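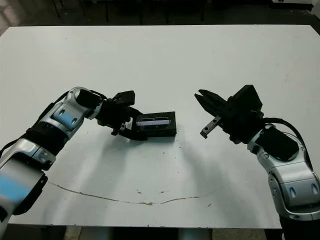 In praise of the slow handover

I have a soft spot for dull recordings, and I'd like to make a case for them, if you'll put up with me for a page or two.

Most of what gets written about teaching robots by example is about quantity. How many hours, how many tasks, how many pairs of hands can be kept busy at once. I understand why. A learning system is a hungry thing, and if you have ever watched one fail at something a toddler can manage, your first thought is that it simply hasn't seen enough. Mine was too. At Iltura, where I spend my working days steering two arms over a white table, we used to have a tally by the door, and I was as proud as anybody when it went up.

Then we came to handovers. One gripper holds a black box over the middle of the table, the other comes in open from the right to take it, and there is a bit of plain air between them that has to be crossed. You would think it was the easiest thing in the world. I had it down to 13 seconds by the end of my first week, and I was really rather pleased with myself!

We gathered 614 of those quick ones. The arms learned from them very faithfully, I'm sorry to say. They learned my hurry. They learned the little jab I make when I'm confident, and the way I let go with the left a touch before I've properly got hold with the right (a habit I'd have sworn I didn't have). When everything was set out just as I liked it, the results were lovely. Move the box a thumb's width and the receiving gripper would sail straight past and close on nothing, quite sure of itself.

What helped was an idea I first heard from a visitor who had worked on the Brodlow project, and which I thought was daft. Record fewer, she said, and let them be slow, and leave the wobbles in. Stop when you aren't sure. If the open gripper is coming in too high, bring it down where the system can see you bring it down, and don't throw the take away afterwards. So we made 70 of them over a stretch in August, with the windows open and the kettle going more or less without a break, and I have seldom been so bored or so tired in the shoulders.

I won't pretend that 70 slow examples will beat a mountain of quick ones in every case. For some jobs they won't. But I do think we throw out the wrong things. Of that batch, 52 had some sort of correction in them, a pause or a backing off or a second try at the angle, and under our old rules I'd have binned every one as untidy. Those are the takes I'd now save first if the building were on fire. A clean run shows the arm what it looks like when all is well. A messy one has the way back in it, and the way back is most of what a person knows about handling things.

There is a fair objection to this, and the people at Vudurden put it to me kindly over a long lunch. If you keep the mistakes, they said, the machine will learn the mistakes. Well, yes, it may. I keep the ones that are put right within the same take, and I still throw out the ones where I simply lost my way. Drawing that line takes judgement, and judgement is slow, and slowness costs money. I don't have a clever answer to the money part. I would only say that somebody pays for it later on anyway, usually the poor soul who has to stand beside the thing and work out why it keeps grabbing at air.

I'd also ask for a bit more kindness to whoever is doing the steering. Give them a decent chair and a shorter session. Let them write a line after each take, even if it only says "came in too low, fixed it". My own notes are full of that sort of thing, along with one grumpy entry from a Sunday that says only "again, and worse". I've kept the take that goes with it. It has a very good recovery near the end.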